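Foros > Hogar y bricolaje > Madera y muebles

Inicio | Temas nuevos | Buscar | Normas | Entrar

Aceite o barniz para una mesa de uso diario: ¿alguien se cree lo de las "dos manos y olvídate"?
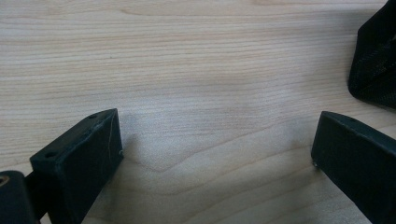 tablon_seco
Moderador de Madera y muebles

Abro hilo porque llevo tres semanas leyendo fichas técnicas y cada vez me creo menos. Tengo que acabar una mesa de comedor, madera clara, se come en ella a diario y hay niños. En la tienda me quieren vender el aceite duro de Noiphan: dos manos, 16 horas entre una y otra, y según el folleto aguanta vino, café y agua caliente. Ya. El bote pequeño son 22 euros y dice que cubre una mesa entera, cosa que tampoco me trago.

La alternativa es barniz al agua de toda la vida. ¿Alguien que haya usado las dos cosas más de un invierno? Opiniones de la primera semana no me sirven, la primera semana todo queda precioso.

garlopa77
Yo di el Noiphan en junio a una encimera. Lijé a 180, dos manos finas, retirando el sobrante con trapo. De momento el agua no me ha dejado cerco. El vino sí, pero se fue con estropajo blanco y un poco más de aceite. Para mí ahí está la gracia, que lo arreglas en un rato sin decapar nada.

tablon_seco
Moderador de Madera y muebles
O sea que el vino mancha. En el folleto pone que no.

garlopa77
En el folleto pone 24 horas de secado y tú lo dejas una semana si tienes dos dedos de frente. El mío lo estrené al tercer día, culpa mía.

mirindela
Pues yo soy del equipo barniz y no me bajo. Mesa de cocina con tres manos de Bratley satinado, lijando suave entre manos, y años de deberes, plastilina y platos calientes sin salvamanteles. Tiene un arañazo feo en una esquina y punto. Con el aceite que tenía antes me pasaba la vida repasando.

Eso sí, satinado, el brillo parece plástico.

cepillo_corto
A mí el barniz al agua me levantó la fibra una barbaridad. Y cuando se pela, se pela, toca lijar el tablero entero. ¿Qué madera es, tablon? En pino no haría lo mismo que en haya.

tablon_seco
Moderador de Madera y muebles
El que me la vendió dice haya. Yo con lo que dicen los vendedores ya sabes.

cepillo_corto
Clávale la uña por debajo. Si marca, haya no es.

Para lo de la fibra: humedece con una esponja, deja secar, pasas 240 a mano y entonces barnizas. Se nota mucho.

onubamadera
¿Nadie menciona la cera? Mi suegra lleva toda la vida con cera y la mesa está de museo.

mirindela
De museo porque no se come en ella, me juego lo que quieras. Cera y un vaso frío en agosto, cerco seguro.

onubamadera
Se come los domingos y fiestas. Con mantel, vale.

garlopa77
Jajaja, con mantel aguanta hasta el cartón.

tablon_seco
Moderador de Madera y muebles
Otra cosa. En Andside tienen uno de marca Onen que llaman "aceite cerámico", y pregunté qué lleva de cerámico. El chico leyó la etiqueta dos veces y me dijo que era "tecnología". Si alguien tiene la ficha de seguridad, que la cuelgue. Sin eso ni lo considero.

cepillo_corto
La busqué en su día y no la encontré. Huele igual que el de linaza con secante, no te digo más.

garlopa77
Eso es mucho decir por el olor, eh. Yo no lo he probado, pero tampoco lo condenaría sin abrir el bote.

tablon_seco
Moderador de Madera y muebles
Vale. Voy a hacer prueba en un recorte: mitad Noiphan, mitad Bratley, lijado igual. Una semana de secado y luego vino, café y un cazo caliente en cada lado. Cuando tenga resultado lo pongo, y si salen los dos mal también.

mirindela
Échale limón, que es lo que más castiga. Y deja el vino toda la noche, no diez minutos.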